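Uvstead street scans now open to everyone

Our mapping group has finished its first full pass of Uvstead, and we're thrilled with how it came out! The laser van covered 125 streets in April, and every one is now in the 3D town model.

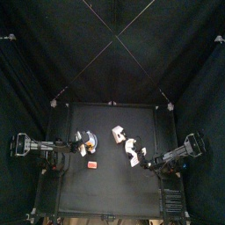
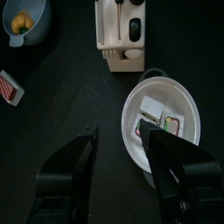
The old model stopped at the river. The new one carries on up to Burkance, with 571 buildings, proper roof shapes and even the bus shelters – a big step up from the grey boxes we had before. Xiuying Ye rewrote the step that sorts walls from trees, and the hedges along Medina Road finally look like hedges.

You can open the model in the Itus viewer on a fairly ordinary phone. Large areas take a moment to load, so start with the market square and work outwards. If you spot a wall that leans or a lamp post hanging in the air, do send us the street name. We love getting these, and fixes go in at the end of each month.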